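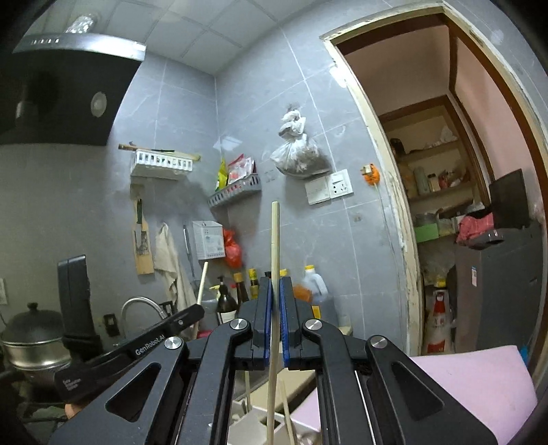 **Maren Tolvik**
Technical Writer, Emeck Demonstration Equipment

# Clukard Task Kit: Thin Utensils

Clukard is a task and recording kit for teaching a robot by hand. The operator performs the task with a hand-held two-finger gripper, and the kit turns each take into a labeled episode for training. The gripper is not included.

The thin utensil tasks cover chopsticks, skewers and straws. Chopstick placement is the reference task: a single wooden chopstick is held upright between the finger pads, over a holder with other chopsticks already standing in it. The fingers close on a narrow contact area, and a small tilt at the wrist becomes a large offset at the tip.

## Included

- Task cards, 18, laminated
- Daza recording software, one workstation license
- Calibration board, folding
- Storage case

Household objects are supplied by the user. We recommend the ones already in the room where the robot will work.

## Recording

Each task card gives a start state, an end state and the permitted variations. For chopstick placement:

1. Start with the fingers open and the chopstick in view.
2. Close on the upper half of the chopstick.
3. Bring it to vertical before moving over the holder.
4. Lower until the tip is below the rim, then open.
5. Withdraw straight up. Do not brush the other chopsticks.

Episodes longer than 30 seconds are flagged for review and can be kept or discarded. Move the holder after every 11 episodes. Leave the background alone: bottles, racks and hanging bags belong in the data if they belong in the kitchen.

Drops are kept by default and labeled as failures. To exclude them from export, clear the *Failures* box in the session settings.

## Specifications

| Item | Value |
|---|---|
| Supported input | Hand-held or remotely operated two-finger grippers |
| Cameras per gripper | 1 to 3 |
| Labels | Grasp, transport, insert, release, failure |
| Export | Per episode or per session |
| Two-handed tasks | With Ganel sync module |

## Compatibility

Daza reads video, finger opening and pose as separate streams and aligns them on import. Grippers that do not report finger opening can be used, but grasp and release must then be marked manually. Remote-control sessions use the same cards and labels. Store them in a separate project, as motion timing differs from hand-held work.

## Ordering

Order code CLK-TU. The Ganel sync module is ordered separately as GNL-S.

Page updated Thursday, October 22, 2026.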